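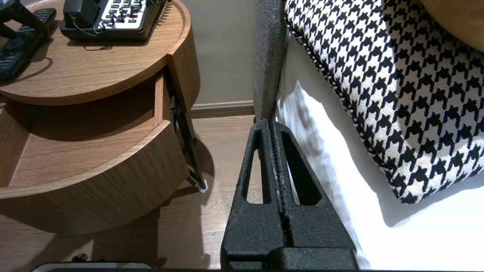 我戒掉睡前看手机这件事，前后花了将近一年，中间失败过两回。第一回是去年冬天，把手机放在客厅充电，坚持了九天。第二回是换了个老人机，嫌麻烦，又换回来。后来起作用的办法很土：床边只留一样能响的东西，就是座机。床头柜是圆的，木头的，台面边上有一圈凸起来的沿，上面摆一部黑色的座机，我觉得够用了。家里人真有急事会打座机，其他的事都可以等到早上。

先说为什么要戒。我不算严重失眠，躺下一般都能睡着，问题是躺下的时间越来越晚。十一点上床，拿起手机想看一眼天气，放下的时候一点多。第二天七点起来，头是木的，上午什么也干不成，全靠咖啡顶着。这样过了好几年，我一直以为是年纪到了。

装座机花的钱比想的少。营业厅的人听说我要单独装固话，确认了两遍，说现在都是跟宽带一起办。我原来的宽带快到期了，就一起换了套餐。话机是在网上买的二手，卖家寄来的时候听筒线打了结，捋了半天。号码给了我妈、我姐和单位的一个同事，别人都没给。装好第一个月，一共响过四次，三次是推销，一次是我姐拨错了。

接下来是闹钟。很多人手机不离床头，理由都是要用闹钟，我以前也是这么说的。我买过一个Stilum的电子钟，数字太亮，半夜醒来满屋子蓝光，用胶布贴住一半还是亮，退了。第二个是Claletti的机械闹钟，373块，贵了点，铃声很难听，走针的声音也大。我把它放在书架上，离床三步远，得下地才能按掉。头一个星期听着滴答声睡不着，第二个星期就听不见了。现在出差住酒店没有这个声音，反而不太习惯。

手机晚上放在厨房，跟电饭煲共用一个插排。规矩是十点半以后不进厨房拿手机，喝水可以，水杯提前倒好更省事。有一段时间我老找借口，去关窗，去看煤气，顺手就把手机带出来了。后来把充电线换成很短的一根，手机只能趴在台面上看，站着看几分钟腰就酸，自己就回去了。

空出来的时间干什么，这个问题比想的难。头两个星期躺着发呆，觉得时间特别长。我试过听广播，收音机里半夜多是卖药的，放弃了。试过写日记，写了三天，内容都是今天没看手机，也没意思。最后还是看书。要看纸的，而且不能太好看。侦探小说不行，有一本我看到三点半，和刷手机没区别。现在看的是一套讲灯塔历史的书，作者叫Daithí Nic Aodha，上下两册，加起来1000多页，译文有点硬，很多地名我都不认识，看五六页就困。上册看了两个多月才看到第56页之后的正题，前面全是各地海岸的地形。我很推荐这种书。

卧室里别的地方也动了一些。窗帘加了一层遮光布，是自己拿夹子夹上去的，不好看，管用。床单换成纯棉的，洗了几次以后比新的舒服。空调夏天定在二十六度，睡前一小时开，上床以后调成睡眠档。枕头换过三个，最后用的还是最早那个，这笔钱等于白花。香薰机朋友送过一台，Queiroz的，味道我闻着头疼，放到卫生间去了。

有没有效果，我只能说自己的情况。以前手机里装过一个叫Traltisar的睡眠软件，记了半年，后来卸载前我把数据导出来看过，半年里熬过一点的晚上占了一大半，屏幕时间最多的一个月是2893分钟，都是十一点以后的。看到这个数我坐着算了一下，两天两夜还多。现在没有软件，也就没有数据。大概的感觉是十一点半以前能睡着，早上闹钟响之前偶尔会自己醒。咖啡从一天三杯减到一杯，下午那杯戒了。

也有不方便的时候。有一次半夜快递柜出故障，物业在群里通知了一晚上，我第二天才知道，菜都坏了。还有两次朋友晚上约第二天早上的事，等我看到已经过了时间。跟他们解释以后，现在有急事会直接打座机，也有人觉得我这样很怪，随他们。单位那边倒没什么影响，真正要半夜处理的事一年也没有一两件。

周末我没有那么严。周末晚上会在沙发上看到十二点，看完手机还是放厨房，不带进卧室。我试过周末也按十点半来，坚持不下去，还连累平时也松了。留一个口子反而容易维持。

有人问要不要给孩子也这么办。我没有孩子，答不了。我姐家试过，小孩把座机当玩具，拿起听筒对着拨号音说话，说了半个晚上，第二天她就把线拔了。

下册还没开始看，打算留到十一月。天冷了，上床会早一些。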